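Cellamham-Langstrecke

Die Cellamham-Langstrecke (im Teilnehmerkreis meist nur „die Lange“) ist ein Wettbewerb im Stehpaddeln, der jedes Jahr im April auf dem Unterlauf des Pai und in der Bucht von Cellamham ausgetragen wird. Sie besteht aus einer Flussetappe und einer Seeetappe, die an zwei aufeinanderfolgenden Tagen gepaddelt werden. Punkte für eine übergeordnete Rangliste werden nicht vergeben. Der Sieg bringt einen Pokal, einen Gutschein für den örtlichen Segelmacher und das Recht ein, im Folgejahr als Erster durch die Schleuse zu fahren, was nach übereinstimmender Ansicht der Beteiligten der wertvollste Teil des Preises ist.

Geschichte

Die Veranstaltung ging aus einer Überführungsfahrt hervor. Der Wassersportverein Cellamham lagerte seine Bretter im Winter in einem Schuppen in Trullow, elf Flusskilometer oberhalb der Mündung, und ließ sie im Frühjahr von den Mitgliedern zurückpaddeln, um den Anhänger zu sparen. Irgendwann begann jemand, die Zeit zu nehmen. Der Anhänger wurde später doch noch angeschafft und wird seither gebraucht, um die Bretter vor dem Rennen nach Trullow zu bringen.

In den ersten Jahren gab es nur die Flussetappe. Die Seeetappe kam hinzu, als sich die auswärtigen Teilnehmer beklagten, für eine einzige Fahrt flussabwärts lohne sich die Anreise kaum. Der Verein reagierte mit einem Rundkurs um die Fahrwassertonnen, der bei auflandigem Wind als ausgesprochen lohnend gilt, sofern man gern schwimmt.

Eine Zeit lang trug der Wettbewerb den Namen eines örtlichen Getränkehändlers. Die Zusammenarbeit endete, nachdem das Werbebanner an der Zielboje vom Wind gelöst worden war und die führende Gruppe ihm eine Weile in die falsche Richtung folgte. Das Ergebnis dieses Jahres steht bis heute mit einem Sternchen in der Siegerliste. Was das Sternchen bedeutet, wird in der Liste nicht erläutert.

Strecke

Die Flussetappe beginnt am Anleger von Trullow und führt über elf Kilometer zum alten Zollsteg in Cellamham. Das Gefälle ist gering, die Strömung in trockenen Jahren kaum zu bemerken. Als Schlüsselstelle gilt die Schleuse Drovus, die von höchstens acht Brettern gleichzeitig passiert werden darf. Die Schleusungszeit wird neutralisiert, das heißt, die Uhr hält an, solange das Tor geschlossen ist. Unter erfahrenen Teilnehmern hat sich daraus eine eigene Disziplin entwickelt, die darin besteht, vollkommen erschöpft an der Schleuse einzutreffen und sie erholt wieder zu verlassen.

Unterhalb von Drovus weitet sich der Pai und wird tidenabhängig. Der Startzeitpunkt richtet sich deshalb nach dem Hochwasser in Cellamham und liegt in manchen Jahren vor dem Frühstück. Wer zu spät durch die Schleuse kommt, paddelt die letzten Kilometer gegen die auflaufende Flut oder trägt das Brett über das Watt. Letzteres ist laut Ausschreibung erlaubt, sofern das Paddel ebenfalls getragen wird.

Die Seeetappe wird auf einem Dreieckskurs ausgetragen, dessen Länge die Rennleitung am Morgen festlegt. Üblich sind drei Runden, bei Nebel wird auf eine verkürzt. Bei Gewitter entfällt die Etappe, und es zählt allein das Ergebnis des Vortags. Versuche einzelner Führender, das Wetter im Sinne dieser Regel zu deuten, sind mehrfach überliefert. 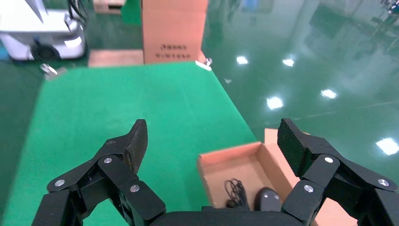 Regeln und Material

Zugelassen sind starre und aufblasbare Bretter, die getrennt gewertet werden. Das Reglement des Vereins umfasst 30 Seiten, von denen die meisten das Paddel betreffen. Erlaubt ist ein einzelnes Stechpaddel mit einem Blatt. Doppelpaddel sind untersagt, seit sich ein Kajakfahrer mit der Begründung angemeldet hatte, er werde im Zweifel aufstehen.

Das Stehen selbst ist ebenfalls geregelt. Wer sich hinkniet, darf in dieser Haltung höchstens fünf Schläge ausführen und muss sich dann wieder aufrichten. Ausgenommen sind die Durchfahrt unter der Straßenbrücke von Drovus, die bei hohem Wasserstand niedriger ist als die meisten Teilnehmer, sowie die letzten Meter vor dem Zollsteg, wenn dort die Fähre ablegt. Eine Leine zwischen Brett und Fußgelenk ist auf See Pflicht. Auf dem Fluss ist eine Leine mit Schnelllösung am Hüftgurt vorgeschrieben, damit sich im Uferbewuchs niemand verhängt.

Das Fahren im Sog des Vordermanns ist innerhalb derselben Bootsklasse gestattet. Über die Frage, ab wann ein solches Fahren beginnt und ab wann es sich um bloße Geselligkeit handelt, gibt das Reglement auf drei Seiten Auskunft, ohne sich festzulegen.

Wertung

Die Zeiten beider Etappen werden addiert. Bei Gleichstand entscheidet die Seeetappe, bei weiterem Gleichstand das höhere Lebensalter. Protestfristen laufen ab Aushang der Ergebnisliste am Bootshaus und betragen dreißig Minuten. Da der Aushang traditionell während der Kaffeetafel erfolgt, werden Proteste selten fristgerecht eingereicht.

Neben der Einzelwertung gibt es eine Mannschaftswertung für Gruppen zu dritt sowie eine Wertung für Tandembretter. Letztere wird überwiegend von Ehepaaren bestritten. Die Ausfallquote liegt hier deutlich über der der anderen Klassen, wobei die Ergebnisliste nicht zwischen technischen und sonstigen Gründen unterscheidet.

Teilnehmer und Publikum

Das Feld ist auf 166 Startplätze begrenzt. Die Zahl ergibt sich nach Angaben des Vereins aus der Menge der vorhandenen Startnummern, die gebraucht von einem aufgelösten Volkslauf übernommen wurden. Einige von ihnen tragen noch den Aufdruck „Walking“. Angemeldet werden kann ab dem Herbst, die Plätze sind gewöhnlich vor Jahresende vergeben und werden im März, wenn die ersten Teilnehmer eine Hand ins Wasser gehalten haben, zu einem guten Teil wieder frei.

Am Ufer finden sich bei freundlichem Wetter bis zu 1.000 Zuschauer ein, die meisten davon an der Schleuse, wo das Rennen am langsamsten und der Kuchenstand am nächsten ist. Die Seeetappe lässt sich von der Mole aus verfolgen. Ein Fernglas wird empfohlen, ersetzt aber nicht die Kenntnis der Teilnehmer, da diese auf die Entfernung nur an der Farbe ihrer Neoprenanzüge zu erkennen und diese überwiegend schwarz sind.

Rezeption

In der Regionalpresse wird der Wettbewerb regelmäßig unter „Vermischtes“ geführt. Auswärtige Paddler loben die Strecke und bemängeln die sanitären Anlagen in Trullow. Der Verein hat beide Rückmeldungen auf seiner Internetseite veröffentlicht, die zweite in gekürzter Form.

Anwohner des Pai stehen der Veranstaltung mehrheitlich wohlwollend gegenüber. Kritik kommt vor allem vom Angelverein Drovus, der am Rennwochenende seine Ufersaison eröffnet und darauf hinweist, dies schon länger zu tun. Ein Vermittlungsgespräch führte zu dem Kompromiss, dass die Paddler sich in der Flussmitte halten und die Angler kürzer auswerfen. Beide Seiten werfen einander vor, sich nicht daran zu halten.

Siehe auch
Liste der Sieger der Cellamham-Langstrecke
Schleuse Drovus
Pai (Fluss)

Stand der Angaben: 4. Juni 2019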